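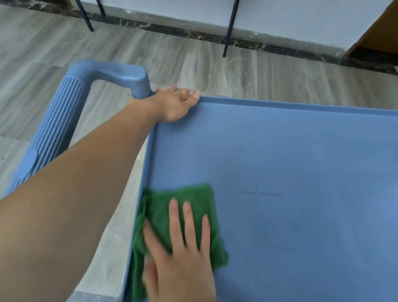 The Rag Rule, and Other Things I Learned at Stevness

My first job at Stevness was wiping. I'd come to write a story about standards for robot helpers, and I figured I'd spend the morning in a meeting room with a binder. Kendra Fortin handed me a green cloth instead and asked how I would clean a blue plastic tabletop.

I started rubbing. Wrong already! "Where's your other hand?" she said.

It was hanging at my side, doing nothing. The house rule is that one hand holds the far rim while the other does the wiping, so the top stays put when you push. You keep the cloth folded, too, with your fingers spread flat across it. I've been cleaning tables my whole life and I had never once thought about where my fingers go.

Stevness writes task rules for companies that teach robots by having people do chores on camera. The rulebook has 58 pages, and 12 of them are about wiping (I read every one, and I'd like some credit for that). Mohit Sachdeva wrote most of the first version. He told me his early drafts were full of words like "clean thoroughly," and then he watched three people follow them and got three different chores.

So now the rules get picky. Bare forearms or tight sleeves, so the wrist can be seen. Both hands in view before the cloth touches the surface. If there's a scratch, you wipe over it once, same as anywhere else, and you don't go back and scrub at it. I asked Mohit why that one got its own paragraph. "Because everybody scrubs at it," he said.

Then there's the fight over speed. Rajkumari Kaushik, who checks the recordings, wants people to work at the pace they'd use at home, blur and all. Girish Nishad would like them to slow down. The two of them have been going around on this since last June, and the current wording -- "a natural, unhurried pace" -- makes neither of them happy.

I side with Rajkumari. A person wiping in slow motion looks like a person underwater, and I can't see why you'd want a machine to copy that.

Before I left, Kendra let me try the whole thing again. I held the rim, folded the cloth, spread my fingers, and got as far as the corner by the handle before she stopped me. Corners are on page 31.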